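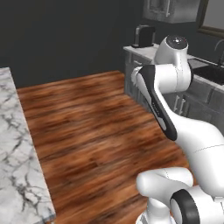

Nuria Alemayehu says I've been hanging my fenders wrong for years, and that tying them to the lifeline is how people end up with bent stanchions. She left that under my last post, along with the advice to go buy some proper cleats and quit complaining about the dock at Wistirard.

Well, Nuria, I went and did it. Mostly. I still complain about the dock.

If you're new around here, the boat is an old 24-foot sloop I keep on the lake at Clarnden from spring until the leaves come down. She's heavy for her size and she has a lot of opinions about wind from the west, and my slip is the one on the end where all the wake comes in. Every powerboat heading out for the afternoon goes right by me. So the fenders do a lot of work, and up to now I've had them clipped to the lower lifeline with those plastic hangers that come two to a pack and slide wherever they like.

The slide is what finally got me. You set everything up nicely, go home, come back the next weekend and both fenders have walked back to the stern and are cuddling each other while the rub rail does all the fending. I have a gray scuff along the starboard side as long as my arm. I've tried rubbing compound on it and it is still there, only shinier.

## What I bought

I ordered four small folding cleats from Brasex, the kind that lie flat until you need them. I'd been putting off buying them because I hate drilling holes in a deck that doesn't leak. (One that already leaks, sure, what's one more hole.) I also got two new fenders, the fat ones from Balogh, a size up from what the chart on the package told me to get. Ihor Hordiienko has the same ones on his boat and his topsides look like they came out of the mold yesterday, so I copied him. No shame in it.

The size thing is worth a word. The charts go by boat length, and they seem to be written for somebody with a quiet slip up a creek. If you sit where wake comes at you all day, go bigger! The only downside I can see is storage. My old skinny ones went down into the cockpit locker with room left over for the bucket, and the new ones do not fit in there at all. For now they live on the quarter berth while I'm out sailing, and nobody over the age of ten can sleep there anyway.

## Putting the cleats on

I did the forward pair first, and I did it slowly. Tape on the deck, mark the holes, stare at the marks, go have a sandwich, come back and stare at them again. Then I crawled into the V-berth with a flashlight to see what was under there, and I'm glad I did, because the first spot I'd picked was right over the chainplate bolts. I moved it aft by the width of my hand and started over.

After that it went like every other piece of deck hardware I've put on:

- drill the holes oversize and scrape out a bit of the core around each one
- tape underneath, fill with thickened epoxy, leave it alone overnight
- drill again, the right size this time, and put a little bevel at the top
- butyl tape under the cleat, bolts through, backing plate below
- tighten a bit, come back the next day, tighten a bit more

The backing plates I cut from a scrap of aluminum I'd been saving for exactly no reason. My wife would like it noted that there is still a lot more scrap in the garage.

I ran out of butyl tape on the third cleat. The one hardware store in Clarnden has a whole wall of silicone and not a single roll of butyl, so the fourth cleat is sitting in a coffee mug on my workbench until the order comes. Three out of four, then.

## How I tie them now

A clove hitch around the base of the cleat looked like the obvious thing, but it worked loose on me twice in one afternoon with that slippery line the new fenders came with. I swapped the line for some old three-strand I had in a bag — softer, a little fuzzy, grips much better — and now I just cleat it off the normal way with a figure eight and one locking turn. Getting the height right is mostly fiddling. I want the bottom of the fender a few inches off the water when she's sitting still, and I put a wrap of blue whipping twine on each line at that spot so I can find it again in the dark.

I also stopped putting them at the ends. The fattest part of my hull is a bit behind the mast, so one fender goes there and the other goes forward of it, where the dock has that piling with the bolt head sticking out. You know the one if you've ever tied up at Wistirard. Abenezer Nigatu zip-tied half a pool noodle over his and it lasted through two storms, which is two more than I would have bet on.

I've been asked what I'd do with 500 bucks for docking gear, and my answer keeps changing. Today I'd say two really good fenders, new dock lines with proper chafe gear where they go through the chocks, and whatever is left goes to a fender board if you've got pilings. I would skip the rubber snubbers. I had a pair, they squeaked all night, and my slip neighbor gave me a look.

## Still to do

The fourth cleat, obviously. I want to make covers for the new fenders too, because bare vinyl picks up dirt from the dock and grinds it right into the gelcoat. Fathima Cassim sews hers out of old sweatshirts, with the cuff pulled tight at the top, and she sent me her pattern. I've cut one out so far. It is maroon and has most of a college mascot on it.

And the scuff. If anybody has gotten a long gray rubber mark off an older hull without sanding, leave me a comment with what you used and how long it took you. I've already tried the melamine sponge, and toothpaste, and the orange hand cleaner.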